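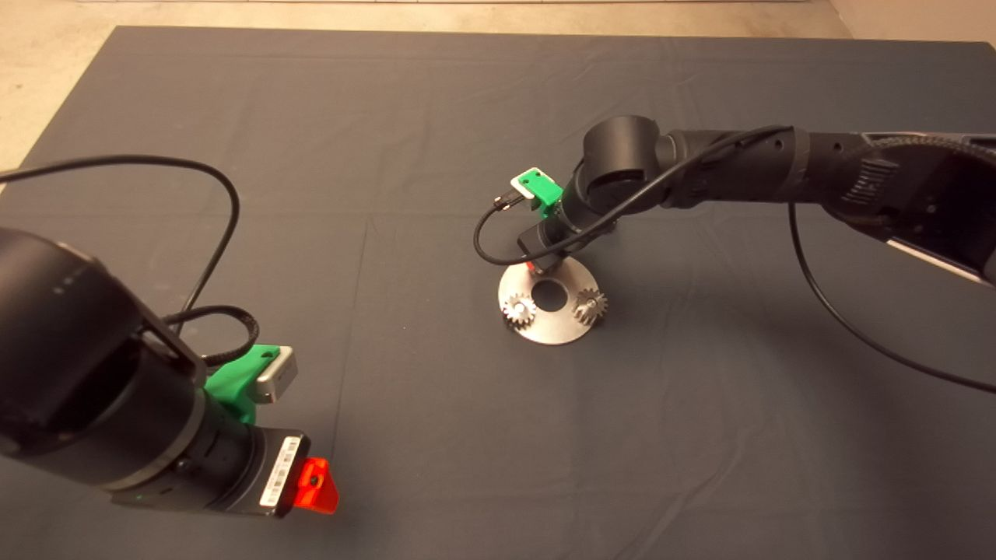 Vol. 3, p. 557

CALL FOR PARTICIPANTS: PEOPLE WHO CAN'T SLEEP, AND PEOPLE WHO SLEEP TOO WELL

The Hadine Sleep Diary Project is looking for adults willing to write down, every morning for six weeks, how the night went. We supply the notebook. You supply the night.

We've had 976 people through the project so far, most of them terrible sleepers, a few of them married to one. What we're short of is anyone who sleeps fine. Good sleepers tend not to read calls like this one, so if you share a house with somebody who is out cold by ten, please leave this where they'll trip over it.

What you'd be doing

Each morning, before coffee if you can stand it, you fill in one page. When you went to bed, when you think you fell asleep, how often you woke up, and what you were worrying about at 3 a.m. (The last box is the largest. We had to make it larger in June.) It takes five minutes, or twenty if your neighbor has a new dog.

You also come to our office in Lagos once at the start and once at the end, for a chat and a cup of tea. The tea is decaf. We're sorry, but think how it would look.

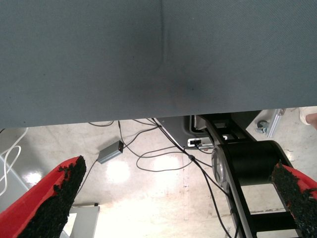
Milagros Palomino wrote to us after the last round that the diary didn't help her sleep one bit, but she now has six weeks of written proof to show her husband, and she'd gladly sign up again. We have put her down for the spring.

Who can take part

You should be 18 or older and able to read your own handwriting. Shift workers are very welcome. So are new parents, although we've learned to expect gaps in their pages and the odd smear of banana. If you've started a new sleep medicine in the past month, wait until you've settled into it and then write to us.

We can't take anyone who works for Jiltix, our printer, as they've seen the questions.
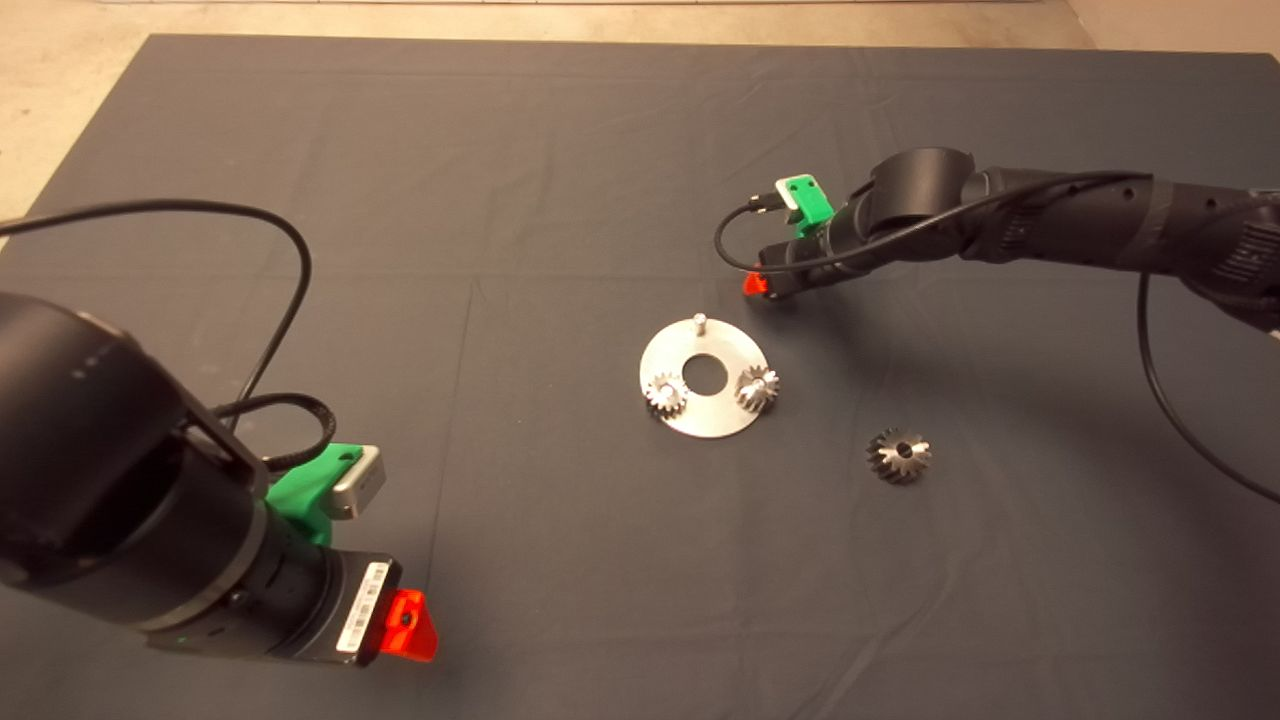 What you get

A small payment at the end, your travel costs, and a copy of your own results with a chart. People get oddly proud of the chart. You also keep the pen.

You can quit whenever you like and you don't have to say why. If you do quit, we'd still like the notebook back, even if it's mostly grocery lists.

How to sign up

Write to Kyriaki Chatzigeorgiou, Hadine Sleep Diary Project, P.O. Box 1313, Lagos, with your name, your usual bedtime and the best hour to call. Please put a real bedtime, and not the one you tell your doctor. She calls back between 10 a.m. and 4 p.m. and will not ring you at night.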